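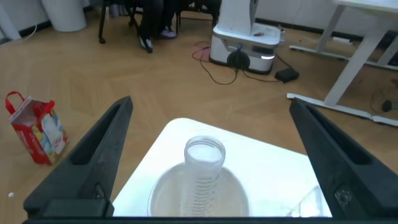

Haris Karagiannis asks whether a deposit claim may be filed before the final meter reading has been received. It may. Tenants of Veneo residences should proceed as follows.

Complete Form 527 and sign both pages. Enter the forwarding address in full, including the unit number.

Attach 2 copies of the move-out checklist. Claims without a checklist are returned unprocessed.

Deliver the documents to the Housing Office, Room 753, during posted hours. Keep the stamped receipt.

The meter reading may be sent later under the same claim number.

Page updated 2019-11-28.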